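Open day at the Trovalis storage house, Billdale

I went out to Billdale expecting to be sold something, and I was. Trovalis has fitted out a house to show how its furniture "lives," and admission is free, which should tell you who pays in the end. The welcome talk by Andor Takács promised that open cubbies would change how we shop, store and snack. I own open cubbies. They hold dust and chargers.

The room everyone wanted to see had the big white unit against a plain white wall, with very little in it.

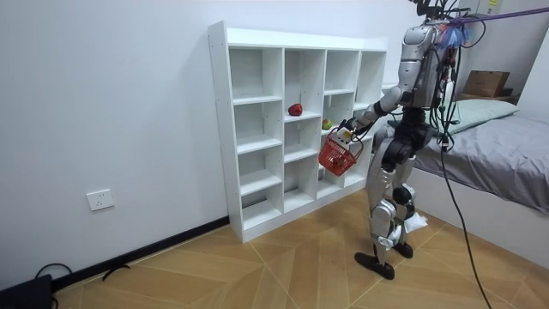

The cubby unit, an apple and the red basket.

The pitch is that fruit kept in plain view gets eaten, and that a small basket with a handle beats a bowl because it goes to the shelf with you. Maybe. My kitchen counter is also in plain view, and it costs less than 800.

I do like the staggered shelves. You get short spaces and tall ones, and one piece of fruit to a space looks handsome in a showroom. At home I'd want to know where the other 29 things go.

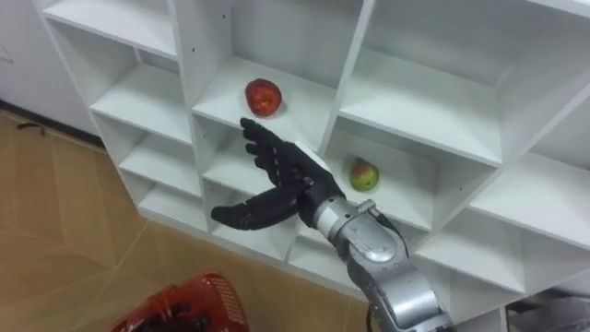
Page last changed: February 26, 2020

Takács told us a family can clear a unit like this into a basket in 40 seconds. I asked what size of family and what size of basket and got a brochure. The basket is small, with mesh sides, fine for fruit and hopeless for rice.

Then there's the matter of reaching. The lower rows mean bending,

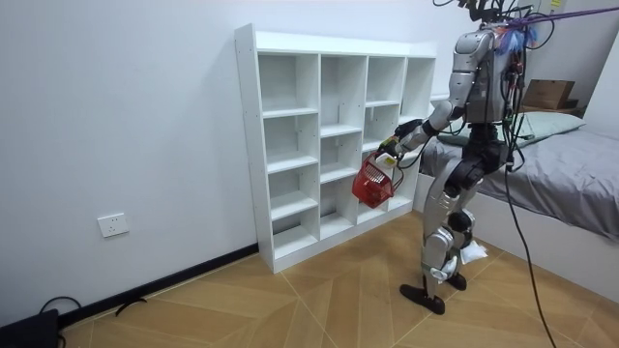

and my knees have opinions about bending. The leaflet calls the bottom row "the children's level." I have met children, and they climb.

I also wanted a word about the peg holes. Small round ones, very neat, and I never found out whether extra shelves come with the unit or get charged separately.
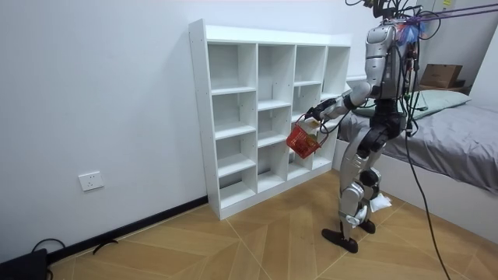 Veronika Illés wrote in to say she has lived with a unit like it since May and that the fruit does get eaten, but mostly by her, and that she gave up on the basket after a week and uses a tray.

A tray I could believe in. The extra shelves are charged separately, by the way. It's on the back of the brochure.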